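Doline blackout roller blind: review after a winter and a spring

I bought the Doline blackout roller blind in November for the back bedroom, and a second one in March for the box room. Both are the 120 cm width with the side chain. I paid full price for the first and 25 per cent less for the second in the spring sale. I work nights three weeks out of four, so I need a room that stays dark until the middle of the afternoon.

Before this I had a cheap blind from the market and a pair of lined curtains. The curtains were fine in winter. From April onwards the sun comes over the garages at the back and gets in at the top and both sides, and I would be awake by ten in the morning.

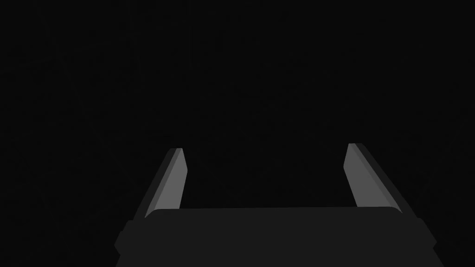 The fabric is the best part. It is a heavy woven cloth with a coating on the back, and no light comes through the cloth itself, even at midday with the sun straight on it. I held a torch against the back and could not see it from the front. It comes in white, stone, navy and charcoal. I have charcoal in the bedroom and stone in the box room, and there is no difference in how dark they are.

Light still gets round the edges. This is true of any roller blind fitted inside the recess, as the brackets need some room. With the Doline the gap is wider on the chain side than on the other. You can buy side channels to cover it, and I would say you need them if you sleep in the day. They cost 35 pounds a pair, and I think they should be in the box.

Fitting

You get two brackets, four screws, four plugs, a chain and a safety clip for the wall. The plugs are poor. Mine turned in the plaster and I threw them away and used my own. The instructions are one folded sheet with small drawings, and the drawing for the chain end is printed the wrong way round. My neighbour Trygve Brekke fitted the second one with me and had it up before the kettle boiled, but he had already watched me do the first.

Measure the recess at the top, the middle and the bottom and go by the smallest figure. My window is 8 mm narrower at the bottom than at the top, and I nearly ordered the wrong size. You can cut the tube down with a hacksaw. The cloth needs a sharp knife and a long straight edge, and a slow hand. If you rush it the edge frays.

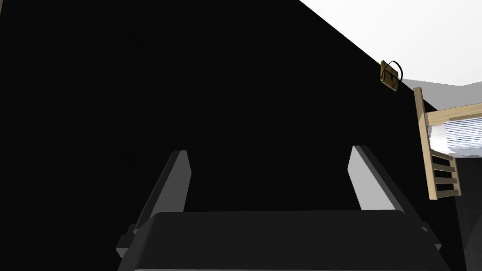
Using it every day

The chain runs smoothly and the blind stays where you leave it. It is slow. It takes a lot of pulling to bring it all the way down, and at six in the morning after a shift I notice that. There is a spring version with no chain, but the shop I used did not stock it in this width.

It is not silent either. There is a light clicking from the chain end on the way up. It has never woken anyone in this house, but the box room shares a wall with the landing and you can hear it from there.

With the window open the bottom bar knocks against the sill. I stuck two felt pads on the back of the bar and that cured it.

Cleaning is a dry cloth or the soft brush on the vacuum cleaner. Do not wet the back. I wiped a mark off with a damp sponge in February and there is now a dull patch the size of a coin. It still keeps the light out. 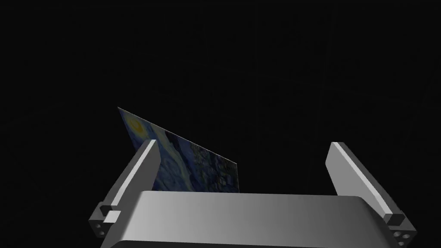

Compared with the others I tried

The Palomino is the one most people will see in the shops. It costs less, 50 pounds in my size, and the brackets are better made, with metal covers where the Doline has plastic. The cloth is thinner. On a bright day I could see the shape of the window frame through it. For a living room or a child who sleeps well, I would buy the Palomino.

The Idberg is a pleated blind that clips to the window frame with no drilling. The light gaps are much smaller as it sits close to the glass. I sent mine back. Each pleat has a row of small holes for the cord, and the sun came through every one of them in a line down the middle.
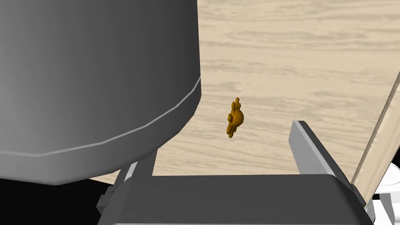

I also looked at the Finar, which runs in its own tracks and is made for roof windows. They do a version for upright windows now, but it has to be made to measure and the wait was nine weeks. If I owned the house I might have waited. I rent, and I did not want to pay that much for something I can't take with me.

Faults so far

One of the plastic bracket covers on the first blind cracked in January when I knocked it with the ladder. Doline sent a new pair free of charge and did not ask for the old ones. The chain joined badly on the second blind and jumped at the same point on every turn. I took the joining link out, put it back the other way up and it has been fine since.

The box says the mechanism is tested to 3000 uses. At twice a day that is a bit over four years, so I will see.

I would buy it again for the bedroom, with the side channels from the start. For the box room I paid for more blind than I needed.

Four stars out of five.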